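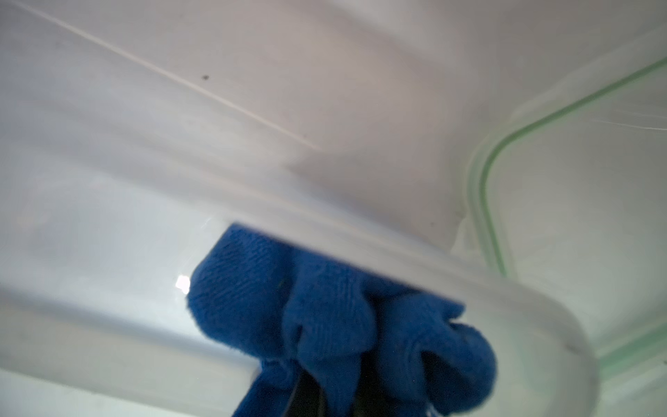
When the Arm Won't Let Go of the Cloth

Posted May 18, 2020

Wiping out a plastic food box is one of the harder jobs for a bench arm. We run a Gesten arm with the Benier two-finger gripper, and in February it jammed in the middle of a wipe. A fold of microfiber had worked its way into the finger joint. The arm kept pushing, the force reading went up to 999 and stayed there, and the box cracked at one corner.

If yours does the same, hit the stop button first. Don't pull on the cloth while the motors are live. The fingers can close again without warning, and they pinch hard enough to break skin.

Once the power is off, wait about 2 minutes before you touch the joint. Open the fingers by hand with the release screw, then ease the cloth out along the weave. Snip any loops that stay behind — tugging drags them further in.

A reading of 999 on the Stoica controller is a lost sensor, so ignore it as a force value. Reseat the cable at the wrist and run the zero routine with nothing in the grip. Ours had been set to stop at 400, and that limit does nothing when the sensor drops out. We now keep speed at 100 for all wiping and have the arm stop on any lost signal.

Take the lid off and set it well clear of the box. Latch tabs catch on fingers and cloth alike.

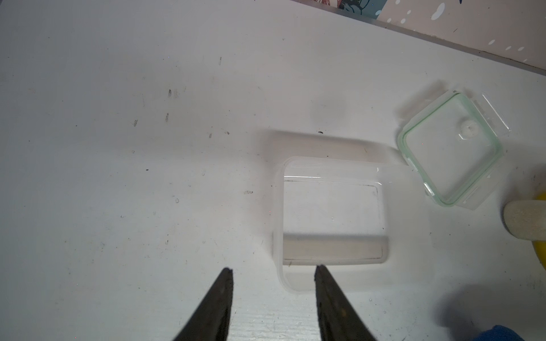
Box open, lid off to one side, fingers at the near edge.

Trim frayed edges before you load a cloth, and fold it so the hem faces away from the joint. Stallard sells a rubber sleeve that covers the gap. It fits a little loose on ours, so check it before each run.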